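3.2 What people say they keep produce in

I should admit up front that I never meant to write about storage. The diary study was set up to look at how households in Beltau plan their shopping, and the storage questions were a half page at the back that I nearly cut to save on printing. Then the diaries came in, all 2,867 entries of them, and the half page was where people had written the most. Some had run on into the margins. One had stapled in an extra sheet (about onions!).

So I went back and read every entry again with storage in mind. I sorted the answers by where the food was put down first, when the shopping came through the door, and I left later moves for Section 3.4. The refrigerator wins, as you'd expect. But 696 entries name an open container on a table or counter, and those are the ones I kept coming back to. People call them all sorts of things – the bowl, the fruit thing, Grandma's basket – and I've lumped them together as "open storage" even though I know a ceramic bowl and an open-weave basket don't let air through in the same way.

The open-weave kind is the type I mean when I write "basket" from this point on (Figure 2a, wicker, on a butcher-block table).

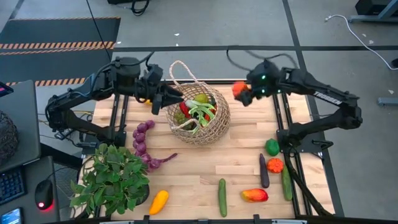
3.3 Seeing it and eating it

My hunch going in was simple. If you can see a vegetable, you're more likely to cook it. Kilian Fankhauser, who read an early draft, thought the hunch was too simple and told me so at length, and I've come around to about half of his view.

What the diaries show is messier. Tomatoes and peppers left in the open were mentioned again in later meal entries far more often than the same things put in a drawer. Leafy greens went the other way. People saw them, felt bad about them, and wrote things like "must use the greens" several evenings running before the greens went into the compost. Seeing them was no help if they were limp by the time anyone had the energy to cook.

Mixed baskets are harder still. A fair number of households put everything from one trip into the same container, leafy things standing up and rounder things underneath, and in an open weave you can at least make out what's at the bottom. Figure 2b has a small version of this, with a leafy green-and-white vegetable upright and something red lying low behind the strands. In a solid bowl, that red thing would be out of sight from the side, and several diarists blamed exactly this for what they found later.

I don't want to push the point too hard. The diaries are self-reports, and people who own a nice basket may just be people who like cooking. I asked about income and kitchen size but not about that, and I wish I had.

Figure 2. Open-weave basket used for produce: (a) on a butcher-block table; (b) with mixed contents showing through the weave.
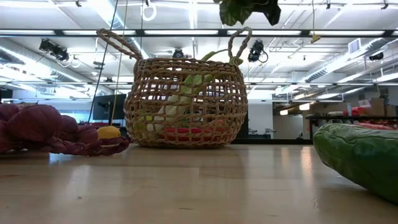
Beltau, September

A note on the second round, added after the main diaries closed. I went back to 100 of the households and asked them to keep going for a little longer, this time writing down only what they threw away and where it had been sitting. The form was much shorter and the handwriting got much better.

The pattern for greens held up. The pattern for tomatoes did too, though it was weaker, and I suspect the season had something to do with it – plenty of gardens in Beltau were giving out more tomatoes than any family could get through, and a full basket on the table is a different sort of nudge from one with a few things in it. I treat the two rounds separately in the tables for that reason, and Section 4 uses the first round only.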